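April, posted 4:40 p.m.
By Eyvindur Bergmann

Second-floor walk-through, Gakdale building: checklist with comments

I was handed the standard office form again, the one from Hurnutance with the green header. I have used it for years and trust it less each time. It asks whether things are present. It seldom asks whether they work. My comments are under each item, and where I disagree with the form I say so.

1. Exit routes clear to full width
Marked: PASS, with a note
The main aisle is fine. The back route past the copy room is clear today, and the last two reports say it was clear then too. Both of those visits were announced a week ahead, so I don't give them much weight. Please let me come once without a calendar invite.

2. Exit signs lit
Marked: PASS
All lit. The form does not ask whether the battery holds up when the power goes off, so I pressed the test button on the sign by the stairs. It stayed on for the minute I stood there. One minute tells you very little. Ask Saengthong for the full-length test record. I was told it exists.

3. Fire doors
Marked: FAIL
The stairwell door closes but does not latch unless you push it. The tenant's reply was that "it always closes in the end." A door that needs a person to finish the job is a failed door. Adjust the closer and check it again from fully open and from a hand's width open.

4. Extinguishers
Marked: PASS
Tags in date, gauges in the green. The one in the kitchen hangs behind the door when the door is open, and that door is open all day. Move it or move the hook. I wrote the same thing last year.

5. Power strips and extension cords
Marked: FAIL
Two strips plugged into each other under the long desks by the window. The form gives one box for this and no space to say where, so I put tape on both. One feeds a 1,000-watt space heater. The heater was off and I was assured it is "hardly used," in the same breath as a complaint about how cold that corner gets. Take the heater out. If the corner is cold, fix the heating.

6. General floor area and housekeeping
Marked: PASS, provisional
Open plan, good daylight, few places for clutter to hide. I have never found this item much use. "Tidy" means whatever the person holding the pen thinks it means, and a floor can be spotless and still have a bad trip point at every desk. For the next visit I would split it in three: floor surface, things stored low, and cables crossing a walkway.

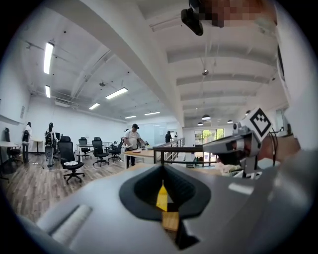
Item 6. Open-plan office, second floor.

7. Railings
Marked: PASS
Firm at every post I leaned on. Keep loose material away from the foot of any railing as a matter of habit. The form wants a load figure and I left it blank. I have no way of measuring a load with my shoulder, and I suspect the neat numbers on earlier sheets were copied from the one before.

8. Storage and shelving
Marked: FAIL
Room 401 has archive boxes stacked up to the sprinkler heads. Stendano, who run the archive, say the boxes are going off site. They were going off site last time. Bring the top 2 rows down now and argue about the rest later.

9. First aid
Marked: PASS, barely
Kit present and sealed. The list on the wall names a first aider who has left the company. A current name with an extension number would do more good than the laminated poster next to it.

10. Evacuation drill
Marked: NOT ACCEPTED
The log shows a drill with a clearance time of exactly two minutes, the same as the drill before it and the one before that. I don't believe three drills in a row came out the same to the second. Run another, have someone stand outside with a watch, and write down what the watch says – even if it is embarrassing.

Follow-up
Items 3, 5 and 8 need fixing before I sign. The door closer should be cheap. I was quoted $2,000 for "a full door review" and would like to know what is in it besides a screwdriver and half an hour. Item 10 can wait for the next drill, but the old entries should not be used as evidence of anything.

Return visit to be arranged, date not to be circulated.

Contact: building safety desk, Gakdale | Copyright Hurnutance, all rights reserved | Back to top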